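一碗豆子汤,慢慢熬到天黑

要找Yeoh的店,最好别靠导航。从Vererside的旧码头下来,沿着晾渔网的那道矮墙一直走,走到闻见洋葱和月桂叶的味道,就差不多到了。门脸很小,招牌上的字褪得只剩一半,可是下午四点,门口的长凳上已经坐满了等汤的人,膝盖上放着从家里带来的搪瓷锅!

我是专门为豆子来的。准确地说,是为Vererside人口中的“夜豆汤”来的:干豆子泡一夜,第二天从早上熬起,熬到天黑才算数。这几年我在各地吃过不少豆汤,有加烟熏猪蹄的,有加南瓜的,有一勺下去立得住筷子的,也有清得能照见碗底的。可是第一次喝到Vererside的版本,我坐在那儿好一会儿没说话,然后又要了一碗。

豆子的事,得从Uvalia讲起。那是河谷上游的一个村子,坡地多,石头多,种别的都不太肯长,偏偏豆子长得好。当地种的是一种小粒的花豆,皮上有紫褐色的斑,像鹌鹑蛋。村里人叫它“雀豆”。Ginette Lachance在那儿种了十七年豆子,她的地分成三块,最高的一块要爬二十分钟才到得了。我跟着她上去,走得直喘,她一路都在说话,说去年的雨,说豆架该朝哪边斜,说她婆婆当年留种的办法:挑最早熟的那几株,整株拔下来倒挂在屋檐下,等豆荚自己响。

“响了才剥,”她说,“没响的你剥下来,明年出苗就懒。”

我问她什么叫响。她从口袋里掏出一个干豆荚,在我耳朵边上摇了摇。沙沙的,又轻又脆,真好听。后来那个豆荚我带回家了,现在还放在书桌上,写稿子卡住的时候就拿起来摇两下。

雀豆有个脾气,就是煮得慢。新豆还好,隔年的豆子泡上一整夜,下锅还得熬大半天,火大了皮先破,汤就浑。所以早些年城里的铺子不爱进这种豆,嫌费柴。那时候一公斤雀豆的价钱还抵不上一把葱,Uvalia好几户人家把坡地荒了。Ginette没荒,她的理由很简单,家里人爱喝。

转机出在码头。Yeoh一家搬到Vererside开店,起初卖的是鱼粥,冬天生意淡,老板的母亲就在后厨用大陶锅熬豆汤给自家人吃。陶锅是Orkora烧的,厚底,宽肚,收口,盖子上留一个小孔。来喝粥的人闻见了,问能不能卖一碗。卖了一碗,就有第二碗。现在店里一个冬天要用掉将近1000公斤豆子,差不多全从Uvalia来,鱼粥反倒成了配角,只在菜单最底下还留着一行。

我在后厨待了一整天。早上六点,泡好的豆子倒进筛子里沥水,哗啦一声,满屋子都是生豆子那股青草气。头一遍水烧开就倒掉,第二遍才是正经的汤。放两片月桂叶、半个带皮的洋葱、一小块晒干的橙子皮,别的什么也不加。盐是绝对不许碰的,要到最后半个钟头才放。我趁人不注意想撇一撇浮沫,被老太太拿木勺敲了手背。她说那层沫子熬着熬着就回到汤里去了,撇掉就少了一层味道。(我回家试过,撇和不撇各熬了一锅,她说得对。)

到了中午,豆子开始变软,汤色从灰转成一种很暖的红褐色。这时候要把火压到最小,小到你得弯下腰才看得见火苗。下午就是等。有人剥蒜,有人择香菜,收音机里放着老歌,隔一会儿有人过来,用勺背贴着锅底轻轻推一圈,推完又走开。我喜欢极了这种下午。锅里的动静很小,咕嘟一下,停很久,再咕嘟一下。

Orkora的陶锅也值得多说几句。镇子在Vererside往北37公里的地方,土里含砂多,烧出来的锅颜色不匀,摸上去有点糙,可是耐得住小火。我去窑上看了一个上午,师傅们正在给一批新锅做盖子,孔是趁坯子半干的时候用竹签扎的,一签下去,手腕一转就出来了。新锅买回家不能马上用,得先煮一锅稀米汤,让米浆把细缝填上,放凉,倒掉,再煮一遍。有人图省事跳过这一步,头一锅豆汤就从锅底渗出来了。我就是那个人。

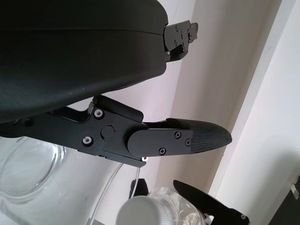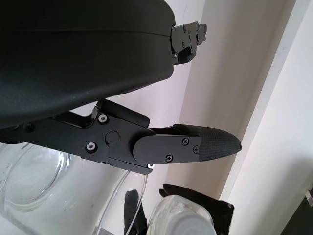
傍晚放盐以后,店里就开始忙了。按老规矩,先给自带锅子的街坊盛,再给坐在店里的客人盛。每碗上面淋一点生橄榄油,撒一撮切得极细的生洋葱,旁边搁一块隔夜面包。面包一定得是隔夜的,硬的,掰碎了丢进汤里才不会化。有一桌是从Uvalia下来的,一家子六口,最小的那个把面包全捞出来吃光了,剩下半碗汤推给爷爷。爷爷接过去,呼噜呼噜就喝完了。

豆子本身呢,皮还在,完完整整的,牙齿一碰就散开,里面细得像栗子泥。橙皮的味道藏得很深,要咽下去以后才冒出来那么一点点。我喝第一口总是找不到它,喝到第三口就满嘴都是了。

想在家里试的话,没有雀豆,用普通的小花豆也行,买当年的新豆。一杯半干豆配八杯水,水要一次加足,中途实在要添就添滚水。没有陶锅就用厚底的铸铁锅,火再调小一档。橙皮自己晒最好,白瓤刮干净,挂在厨房窗边晾上几天,捏着发脆就能用。熬好的汤放到第二天更稠,加一勺热水化开,打个鸡蛋进去,当早饭吃真是好得不得了!

Yeoh的夜豆汤从十月开卖,一直卖到开春,18点起盛汤,卖完收摊。去的时候带上自己的锅,大一点的。Ginette说今年高处那块地收得不错,豆荚响得早。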